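Workshop > Notebook > Molded parts > Plate bracket

2026-04-13

Plate bracket, black, second supplier (Keltton). Incoming check and sort, continued from the February sheet. Order quantity 2,551, of which 300 pulled for inspection. The Rendell parts from the first order stay in their own bins and are not to be mixed in until the hole spacing question is closed.

Setup: bins on the blue shelf, inspection on the steel table. Table wiped down before starting. Gauge pins checked against the ring, both fine. The long straightedge has a nick near one end, so only the unmarked half was used.

Order of work per part:
1. Out of the bin, look along the long edge for twist.
2. Face and rim, looking for flash and short shots.
3. Both round holes, go/no-go pin.
4. Slots, by eye only.
5. Flat on the table, feeler under each corner. 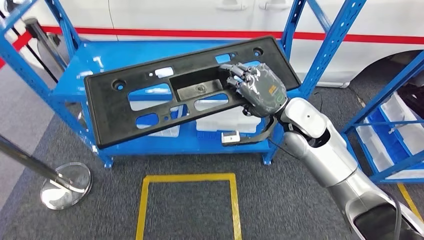 Plate bracket at the shelf, matte face, screw boss in the center pocket.

Step 1 is quicker with the part held at an angle. The raised rim gives a clean line to sight along and twist shows up as the far end rolling away from the near end. Held square on, a small twist is easy to miss. The large rectangular opening takes most of the stiffness out of that end of the panel, so a part should not be picked up by that end alone when checking. It will flex under its own weight and read as twisted.

Screw boss: no drawing callout for height. Measured against the rim on the first few and left it there. If Trotlow want it controlled they need to add it to the print.

Flash. Found mostly on the inside of the elongated slots, lower edge, thin enough to come off with a fingernail. Parts with flash that comes off by hand go back with the good ones. Parts that need a blade go to the rework bin. I did not trim any at the table, as the trimmings scratch the next part when it goes down flat.

Short shots. All on the rim, all near a corner. Scrap, no rework. Kept two back for the supplier, bagged and tagged.

Results so far, 300 inspected: 67 set aside for all causes. Most of those are flash and will be recovered. Twist is the one to watch. The twisted parts came out of the same two bins, one after another, which looks like a packing problem (stacked while warm?) and could be confirmed from the box labels. Labels were not kept with the bins. Please keep the labels with the bins.

Flatness. The steel top is good enough for this, checked with the straightedge in both directions before the first part. Part goes down with the rim supported all the way round, then feeler at the four corners, then once in the middle of each long edge. Do not press on the panel while the feeler is in. The deep recess across the center pulls the long edges in slightly on some parts and pressing on it hides the gap.
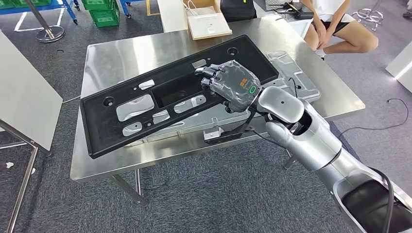
Falcão's view is that a flatness check on a loose bracket says very little, given that two screws and a plate will pull it straight on the car anyway, and that the time would be better spent on hole spacing. Noted, and partly agreed. The gap matters at the ends, where the part can rattle if it does not seat. In the middle it probably does not matter. Will drop the mid-edge readings from the next lot and keep the corners.

Hole spacing. Pins go in both holes on every part tried, so size is fine. Center to center is still open. The calipers on the bench do not reach, and taking it off the straightedge is good to half a millimeter at best. A plate with two fixed pins would settle it. Scrap aluminum is in the rack, left side, under the acrylic. Drill one hole, transfer the other from the drawing, ream both.

Next:
- make the two-pin plate
- another 500 from the Keltton lot, some from every bin this time
- ask Trotlow about boss height and whether slot width has a tolerance at all
- rework bin: blade, then back through step 4
- new feeler set, the thin leaf is creased

Pins and straightedge back in the drawer. Rework bin is labeled, scrap bin still needs a label.

2 comments | 0 shares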